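Brown paper mat on a work table – keeping small parts in order
Posted in Workshop & Bench

Gediminas Mockus
I cover my work table with a large brown paper mat when I sort small parts, mostly brake pads and white plastic brackets. Two problems. The mat creeps when I pull a heavier part across it, and the dark dust from the pads gets under it and marks the white top. The table is 122 cm long. I currently tape the corners, but the tape lifts after 2 or 3 changes. Is there a better way to fix the paper, and should it run to the edge or stop short?

Glória Guerreiro
Stop short. Leave a strip of bare table along the left, right and front. Paper that reaches the edge gets caught by sleeves and tears from there inward.
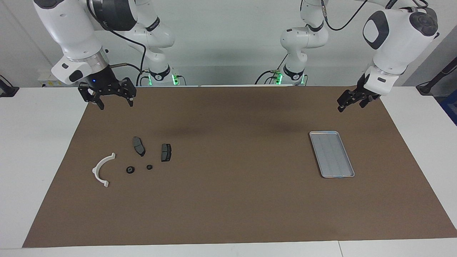 For fixing, use low-tack tape along the full length of each side, half on the paper and half on the table. Corners alone carry all the load, so they let go first. Wipe the top with alcohol and let it dry before taping. I use the Bodska paper tape, 3 cm wide. The Flunik one holds better but leaves residue on a painted top.

On the dust: do not brush it off. Fold the two long sides inward, lift the whole sheet and bin it. Keep the pads flat and apart, friction side up, so the lining does not rub off on the paper. Plastic brackets go well to one side – they pick up grey marks that do not wash out.

etov_bench
just get a rubber mat. paper is a waste of money

Gediminas Mockus
Rubber was the first thing I tried. It held the dust and needed washing every evening. Full-length tape is on now, will report back in August.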